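Dawber Wall-Mounted Folding Bench
Installation and Set-up Guide

Section 3: Fitting and levelling the benchtop

3.1 Before you start

Section 2 must be complete. Both wall brackets should be fixed to studs or masonry and the wall plugs fully seated. Do not fit the benchtop to brackets fixed into plasterboard alone.

You will need a spirit level, a 5 mm hex key (supplied), a pencil, a tape measure and a Phillips screwdriver. A cordless driver may be used for the hinge screws on its lowest torque setting only.

CAUTION: The benchtop is heavy. Two people are required to lift it onto the brackets.

3.2 Fitting the hinge rail

1. Lay the benchtop face down on a blanket or the flattened carton.
2. Place the hinge rail along the rear edge with the stamped arrow pointing toward the wall side.
3. Line up the rail with the pilot holes. Do not drill new holes.
4. Start all screws by hand, then tighten from the centre outward.
5. Open and close each hinge leaf. If a leaf binds, back off the nearest screw half a turn and try again.

NOTE: Rails supplied with the Forside narrow kit have slotted holes at one end. Leave the slotted end finger-tight until step 6 of 3.3.

3.3 Hanging and levelling

1. Lift the benchtop and lower the hinge leaves into the bracket channels. Each leaf must drop fully into its channel.
2. Have the second person hold the front edge while you insert the 2 retaining pins.
3. Swing out the support stays until they click.
4. Set the level across the width at the rear, then at the front.
5. Turn the adjusting screw under the low side clockwise to raise it. Check again after each full turn.
6. Tighten the slotted end of the rail, if fitted.
7. Set the level front to back. A fall of up to 2 mm toward the front is acceptable.

CAUTION: Keep fingers clear of the stays when folding. The stays close under spring load.

3.4 Gap to wall

The benchtop must clear the wall by 3 mm along its full length. A smaller gap will mark the paint when the bench is folded. Where the wall is out of true, set the gap at the tightest point and cover the remainder with the Mukcombe edge strip (sold separately).
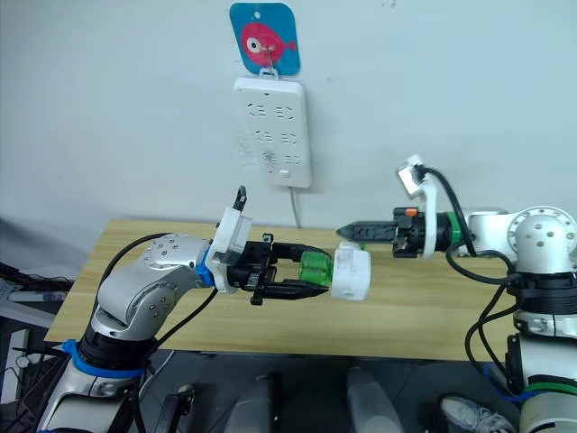 Painted walls should be left to cure for the time stated on the tin before the edge strip is applied. The adhesive backing will lift fresh paint. Wipe the wall with a damp cloth, let it dry, and press the strip down from one end to the other.

3.5 Surface care before first use

1. Peel the protective film slowly from one corner.
2. Remove adhesive residue with warm water and a mild detergent. Do not use methylated spirits or acetone.
3. Apply Ballamix surface oil if the top was supplied unfinished. Work along the grain with a lint-free cloth and wipe off the excess within ten minutes.
4. Leave overnight before placing anything on the bench.

WARNING: Oil-soaked cloths can self-ignite. Lay them flat outdoors to dry before putting them in the bin.

3.6 Re-checking

Timber moves with the seasons. Repeat steps 4, 5 and 7 of 3.3 one month after fitting and each April after that. Replace any retaining pin that shows wear in the groove.

Section revised 21 Feb 2022, D. Stockdale. Replaces all earlier versions of Section 3. Continue to Section 4: Fitting the optional shelf.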